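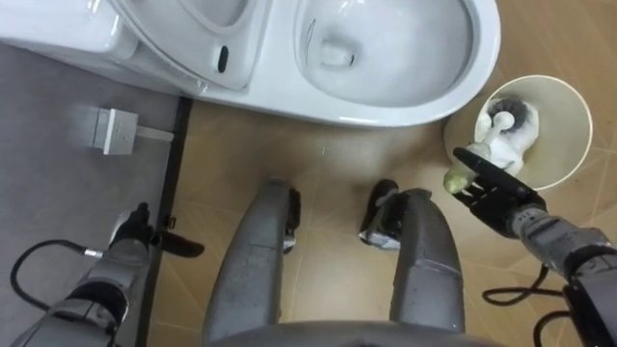 Clerkdale Birding Trips list

Subject: Re: Crane weekend at Sakside, cabins and driving
Date: 2 September 2026

Hi all,

I have answers to most of what was asked below. The refuge office at Sakside confirmed our dates in March, and we have both bunk cabins plus the small one by the boat ramp. Each cabin has its own bathroom and a two-burner stove. Bring your own bedding and towels.

The drive from Clerkdale is 148 miles. Fill up in Messina, as the station past there closed last winter. The last stretch is gravel and can be soft after rain, but a regular car will make it if you take it slow.

Cost is $60 per person for the weekend, which covers the cabin and the Saturday-style chili supper we did last time. The refuge wants a $300 deposit from the group, and I have already paid it. Please send your share before the end of the month so I can settle up.

The blind at Purau Slough holds eight people, so we will go out in 2 groups. Early group leaves the cabins before sunrise. Late group goes for the evening fly-in. We swap the next day.

> On the cabins, are they heated this year? Last time ours
> had one space heater and it kept tripping the breaker.
> Also, can we bring a dog if it stays on a leash? And is
> anyone driving from the Messina side with room for one
> more and a spotting scope?

Heat: yes, wall units in all three. Dogs: no, the refuge does not allow them anywhere past the gate while the cranes are in. Rides: I have one seat open, scope included. Reply off list if you want it.

Trip coordinator
Clerkdale Birding Trips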